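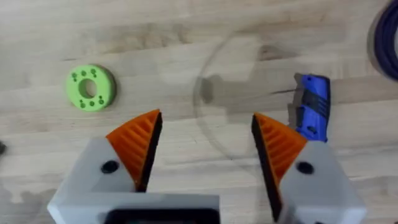

Ticket 156: Dirkside table, top feels tacky after oiling

Status: Resolved
Opened: July 2021
Product: Dirkside table, light wood
Finish used: Makokha clear table oil
Handled by: Neema Owino, Skendudska customer care

Customer wrote:

Hello, and thank you in advance for reading what will probably be a longer message than you wanted. We love this table. We moved it with us to Proltivdale and it has the best light in the house now, so I thought it deserved a fresh coat of oil. I used the Makokha you sell alongside it, wiped it on in the evening and went to bed feeling very pleased with myself.

The next morning the top was tacky, and two days later it still is. It isn't wet and nothing comes off on my hand, but if I rest my forearm there it clings a little when I lift it. The green printed ring you see in my first photo doesn't slide across the wood the way it used to either, it sort of drags. The streaks in the grain look a touch more yellow to me too, though my sister says they look the same as ever, and the faint knots haven't changed at all. Have I ruined it? I would rather know now than keep hoping!

Reply from Neema Owino:

Hello, and please don't worry, you haven't ruined anything. Thank you for the photo as well, it's a lovely pale top and I can see the streaks and the wavy grain nicely.

Tackiness like this nearly always comes from oil that stayed on the surface and started to set there. Could you tell me two things? First, did you wipe the extra off with a dry cloth after putting it on, and how long did you wait? Second, is the whole top tacky, or are there places that feel normal? If you're not sure, close your eyes and run the back of your hand from one end to the other. It sounds silly, but the back of the hand picks it up much better than the fingertips.

Please don't add more oil in the meantime, and leave the spray cleaner in the cupboard.

Customer wrote:

I did the hand test and felt ridiculous and it worked. The back edge, where we keep the plates and the cup, is perfectly smooth. I went lightly there as I was only moving things along and moving them back again. The middle is the bad part. As for wiping off, I gave it a quick going over straight away and then (I admit it) a second coat on top.
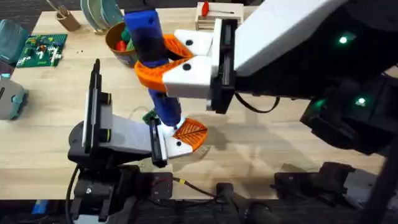 Back of the tabletop, with the pale green plates and the brown cup.

Reply from Neema Owino:

That second coat is our answer, I think. The first one hadn't had time to sink in, so the next had nowhere to go. We can put this right without taking the top back to bare wood.

1. Clear the table completely, plates and all.
2. Put a small amount of the same oil on a soft cloth and rub one tacky area for 5 minutes. Fresh oil loosens the old.
3. Wipe it hard with a clean dry cloth, following the grain, and change cloths as soon as one starts to drag.
4. Do the next area in the same way until the middle is finished.
5. Leave everything off overnight with a window open.
6. If any spot still clings in the morning, go over it very gently with 1000 grit paper, again along the grain, and dust it off.

Lay the used cloths out flat outdoors to dry before you throw them away. Oily cloths bunched up in a bin can heat up and catch fire, so please don't skip that one.

Customer wrote:

Done, and what a difference! I went through more cloths than I care to mention - most of an old bedsheet, in the end - but the middle feels like the back again. There was one stubborn spot near the front that needed the paper. The yellow look has gone off as well, or else my sister was right.

Reply from Neema Owino:

I'm so glad, and I'm staying out of it between you and your sister. One thin coat is plenty next time, with a proper wipe 15 minutes after. I'll close the ticket, but if the front spot turns tacky again, just reply to this message and it will reopen and come straight to me.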